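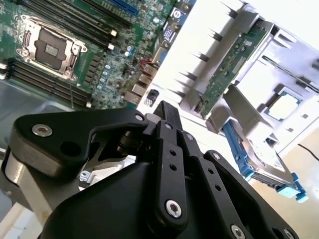
Home Server Builds > Used parts > First time with a bare server board, no CPU in it yet

Flasska_attic
Posted 2019-04-19

OK so the green board and the white chassis are finally in the same place, and I've got an empty CPU socket staring at me with its silver metal frame around it. I've built a few desktops but never touched a server board. Paid 40 for the board and 25 for the chassis, the seller was clearing out an office.

Two questions. Do I put the processor in before the board goes into the chassis, or after? And how nervous should I be about the socket? It came with no plastic cover and I've been walking past it holding my breath all week.

brullholm
CPU first, on the table, every time. You want to get your face down close to that socket with a flashlight, and you can't do that with a chassis wall next to your ear. Memory too while you're at it.

Balo
Disagree, sorry! I put the board in bare and screw it down, then do the CPU. A big board flexes when you carry it with a heavy cooler on top, and I'd much prefer to press down on that load plate when everything underneath is supported. Been doing it this way for years.

brullholm
Who said anything about the cooler? CPU in, plate closed, board into the chassis, cooler last. You're arguing with something I didn't write.

Balo
Fair enough, I read it too fast. Still screwing mine down first :)

ong_rack
Whichever order, cover that socket tonight. If you can't find a proper cap, ask around, people have drawers of them. Please don't lay a paper towel over it, the fibers catch. I wrecked a 300 dollar board that way and I'm still sore about it.

Flasska_attic
Um. Removing a paper towel as we speak.

ong_rack
Ha! Lift it straight up, no dragging.

Sơn Đồng
Check the standoffs in the chassis before anything else. Mine had one left over from the previous board, right where it could short something.

Flasska_attic
Hadn't even thought of standoffs. Will check tomorrow. I'm leaning toward brullholm's order, mostly so I can see what I'm doing. Does anybody have a spare cap they'd mail me? I'll pay postage.

Balo
I've got two, send me a message.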